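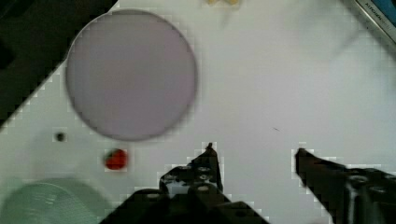 # Flurora planner, June branch

Pick-and-place on the kitchen table setup, running the new grasp scorer. Perception and planning are by Danica Tomić, control by Costel Janevski.

The wrist view goes straight to the segmenter. Small items near the fingertips get their own crop — the strawberry was the hard class, with 500 labeled crops before it held up.
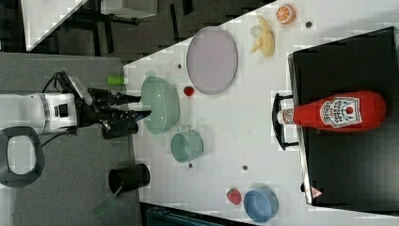 The arm planner samples 3,000 paths per request and keeps the best 8. Plates and bowls go in as convex hulls, and the tray is a fixed obstacle.

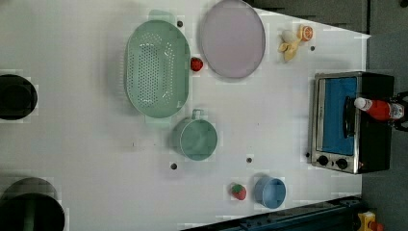
Collision padding is now set per object. The ketchup bottle gets the widest margin, the oven door handle the next. Config files are in the Ladico repo under `scenes/kitchen`.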